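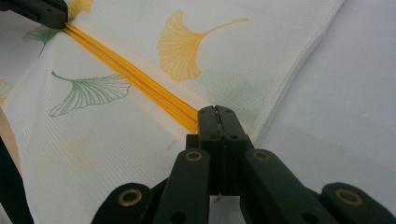 *Ginkgo leaves and the yellow zipper.*

Monday, late evening

I want to write down the weekend at Prernberg before I start to remember it better than it was. Last year I waited two weeks, and then I had only the good parts left.

We left on Friday after work with the car on the trailer. It rained the whole way and the left lamp of the trailer went out twice. I hit it with my hand at the gas station and it came back, so I will have to look at the connector again. We arrived after dark and found our place in the paddock by walking along the rows with a flashlight. It was the same field as last year, next to the sawmill, and the ground was already soft. I put the boards under the trailer wheels at once. The people beside us did not, and on Sunday they needed a tractor.

The scales were open on Saturday from seven. The car is 678 kilograms now with the fuel I like to have for practice. I had hoped for less. All winter I took out small things, the old fan bracket and the second battery cable and so on, and then I put the weight back in with the new seat. But the new seat is good and I do not regret it. The scrutineer looked a long time at my belts, and then at my rain light, and then he gave me the sticker. I am number 29 again. I asked for it in the form and I was glad to get it, as the numbers on the doors are painted and I did not want to cover them.

The hill is 3931 meters from the start line to the finish. I know it quite well in the lower half. There is the long left after the chapel, then the two quick ones with the wall, then the bridge, and up to there I can drive it with a quiet head. After the bridge the road goes into the forest and I still drive from memory of the videos more than from memory of my own hands. Under the trees the asphalt is another color and it stays damp until noon.

First practice was wet from bottom to top. I was careful and it was slow, but I felt the grip well through the new seat. In the second practice the lower part had a dry line and I tried to brake later for the hairpin at the quarry. I missed third gear. I went in with too much speed and no help from the engine, and I had to use all of the road and a little of the grass. Nothing was touched. I drove to the top with my mouth completely dry and sat in the upper parking area for some minutes with my helmet on.

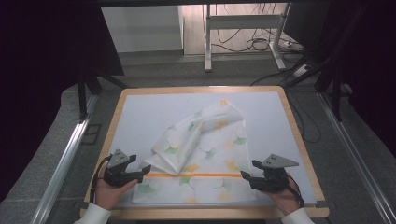

The gearbox is the thing I have to think about. It is the Sikora box which I bought from a rally driver, and I knew that third gear was tired when I paid for it. In the garage it goes in without complaint. On the hill, when everything is hot and I am in a hurry, it refuses one time in five or so. I changed the oil on Saturday afternoon, lying on the wet ground on a plastic sheet, and there were small bright pieces on the magnet. They were not large. I wiped them on a paper towel and folded it and put it in my pocket, and I found it there again this morning at work.

A new set of gears for third and fourth would be 800, and then I would still have to fit it myself. I wrote the sum in the back of this book so that I must see it each time I open it.

Sunday was dry. They started us thirty minutes late, there had been an accident with a motorcycle on the public road below and the ambulance was needed there first. I do not mind waiting, but I do not know what to do with my hands. I checked the tire pressures three times. I ate a banana which I did not want.

In the first race climb I did everything properly, and for me it was almost too proper. I shifted slowly into third at every place and let the engine drop. The time was four seconds better than my best from last year, and most of it came from the forest, where I had expected nothing. So the careful shifting did not cost so much as I feared. I should think about this more. Perhaps I have been too rough with the box all the time, and it is giving me back what I give to it.

In the second climb I pushed more. At the chapel I was faster than I have ever been there, I am sure of it without the data. Over the bridge the rear became light and I caught it early. Then in the forest I came to the double right and lifted my foot, and I know exactly why: there was a yellow flag in my mind from practice which was no longer there. The marshal was standing with his arms crossed and the road was free. I lost perhaps one second. The final time was a few tenths slower than the first climb, so the first one counts.

Seventh in class. The first three are in another world, they have real money and also real talent, and I say this without bitterness. But sixth was close enough that I looked at the list for a long time.

At the prize giving the man from Tostance, the brake pad company, handed out caps and boxes of pads. I did not win pads. I got a cap, and the color is terrible. 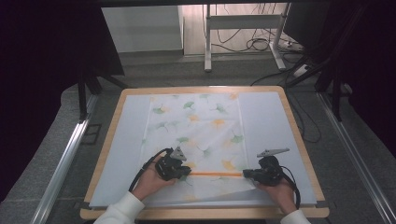 Do I enter for Flistport in the fall? If the gearbox is repaired by then, I will send the form.

It is a flat hill climb, if one can say it so, on the old harbor road, and the surface is bad on the side near the water. For third gear it is not a hard course. One shifts up from second early and stays in fourth most of the way. I could even try it with the box as it is, but then I would be listening all the time to the noises and not looking at the road, and I have done this already two seasons.

To do this week: wash the car underneath, there is sawdust and mud in everything. Take the wheels off and look at the left rear bearing, which was warmer than the right one when I put my hand on it after the second climb. Connector of the trailer lamp. Ask for a price on the gears from one more shop. Dry the tent in the stairwell, if the neighbors allow it this time.

My neck hurts on the right side and my fingers still smell of gear oil. I tried soap, then sugar with dish liquid, and now I have the smell of sugar also. I go to bed now, it is after eleven and the alarm is at six.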